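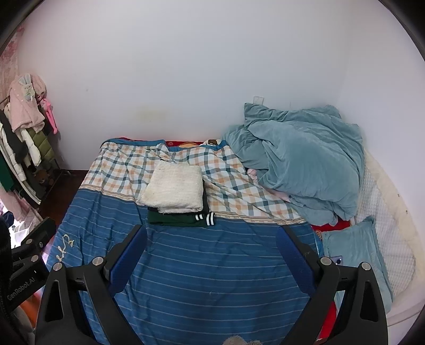
3.2. Preparación y mantenimiento de la pinza manual

El puesto de captura consta de 2 pinzas manuales idénticas, una para cada mano del operador, y se utiliza en viviendas habitadas. En esta sección se describe la puesta a punto de la pinza antes de cada jornada y las reparaciones que hicimos durante la campaña. El protocolo fue redactado por Nuanchan Khunthong a partir de las notas del taller de Plinum, y después lo revisamos con los operadores.

Cada dedo está formado por un conjunto de eslabones negros con aberturas alargadas, articulados sobre pasadores metálicos redondos. En la cara interior lleva una almohadilla azul con textura, que es la única parte destinada a tocar el objeto (Figura 4, pinza abierta sobre una cama, ante una pila de textiles doblados). Los dos dedos son simétricos. Esta simetría es importante para nosotros, porque la apertura se calcula con un solo valor y cualquier juego en un lado aparece como error en la anchura del agarre.

La revisión de la mañana se realiza siempre en el mismo orden. Primero se abre la pinza hasta el tope y se comprueba a mano que los pasadores no tienen holgura. Después se cierra lentamente y se observa si las almohadillas se encuentran paralelas en toda su altura. Si queda una abertura en la punta, se afloja el pasador exterior, se coloca la galga Santoro entre las almohadillas y se vuelve a apretar con la pinza cerrada. Por último se registran los valores de apertura máxima y mínima en la hoja del puesto. El procedimiento completo dura 20 minutos cuando no hay que sustituir ninguna pieza.

El trabajo con ropa y tejidos de cama resultó más exigente para el mecanismo que el trabajo con objetos rígidos. Las fibras de las mantas y de las prendas de pelo entran por las aberturas de los eslabones y se enrollan en los pasadores, donde forman un anillo compacto – difícil de ver sin desmontar el dedo. El primer síntoma es un cierre ligeramente más duro. Los operadores lo describían como «cansancio de la mano» y no lo comunicaban, por lo cual añadimos una limpieza con pincel seco después de cada habitación. No se debe usar aceite en los pasadores interiores: lo probamos en noviembre y la pelusa se adhirió en mayor cantidad.

Las almohadillas también se gastan. La textura pierde relieve en el borde inferior, que es el que arrastra sobre la sábana cuando el operador busca la esquina de una prenda doblada. Sustituimos la almohadilla cuando la pinza ya no puede levantar por una sola capa el paño de prueba Flulell. El adhesivo antiguo se retira por completo con una espátula de plástico, y la almohadilla nueva reposa una noche bajo presión. Las almohadillas se cambian por parejas, también si una de ellas parece en buen estado.

Durante la campaña se grabaron 427 episodios de manipulación de textiles en las viviendas del conjunto Truretti. La avería más frecuente fue el bloqueo parcial por fibras, seguida por el despegue de una almohadilla. Solamente en una ocasión fue necesario cambiar un eslabón, que se había doblado por una caída al suelo. En este caso se repitió la calibración entera y se descartaron los episodios grabados entre la caída y la reparación – la diferencia de apertura era pequeña, pero no podíamos corregirla a posteriori.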